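# Chapter 4: Light, Shade and the Colour White

Ask ten people what colour a sheet of paper is and you'll get the same answer ten times. Ask them to paint it, and the fun begins! One will reach for blue, another for a warm grey, and somebody near the window will swear there's a touch of violet along the bottom. They're all looking at the same paper, and they may well all be right.

This chapter is about that gap between what we know and what we see. In Chapter 3 you mixed greys from complementary pairs, and I hope you kept your swatches, because we'll be using them again (if yours went in the bin, mix a fresh set of 12 before you start Exercise 4.1). Now we'll put those greys to work on the hardest subject in the studio, a plain pale surface with hardly anything on it.

Why is it hard? Your brain is terribly good at correcting for light. It knows the wall is white, so it hands you "white" and moves on. Psychologists call this colour constancy, and it's a marvellous thing to have when you're looking for your keys at dusk. Painters have to learn to switch it off for a while and look at the patches themselves.

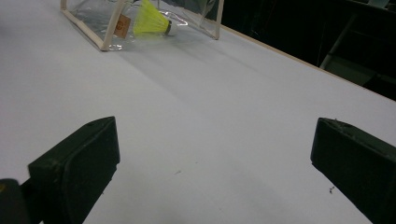

*Figure 4.1 A white tabletop in uneven light. Compare the bluish white at the left with the greyer band across the middle.*

Squint at Figure 4.1 until the details blur. The large areas should start to separate, and you may find a faint lavender-grey near the bottom centre that you'd have passed over at first. Try matching each area with your swatches before you read any further. Most students go too dark on the shadow and too yellow on the light, and there's no harm in that – you'll fix both by the end of the chapter.

My own teacher, Ilona Illés, set us one white bowl on one white cloth for the whole of August. I was furious for a week. Then one afternoon, close to five o'clock, the cloth went apricot on one side and a clear cold blue on the other, and I remember laughing out loud. I've still got that study, and the blue is far too strong, and I love it.

## Before you begin

You'll need:

- a sheet of 300 gsm watercolour paper, cut into quarters
- ultramarine, burnt sienna, a cool red and a lemon yellow
- your grey swatches from Chapter 3
- a small card with a square hole cut in the middle

Hold the card at arm's length and look through the hole with one eye. With its neighbours hidden, a colour loses its name, and a "white" cup can suddenly look like wet slate. Move the card slowly from the lit side to the shaded side and jot down what changes. Is it only getting darker, or is it drifting warmer or cooler as well?

Section 4.1 deals with value, and we'll leave hue alone until Section 4.2.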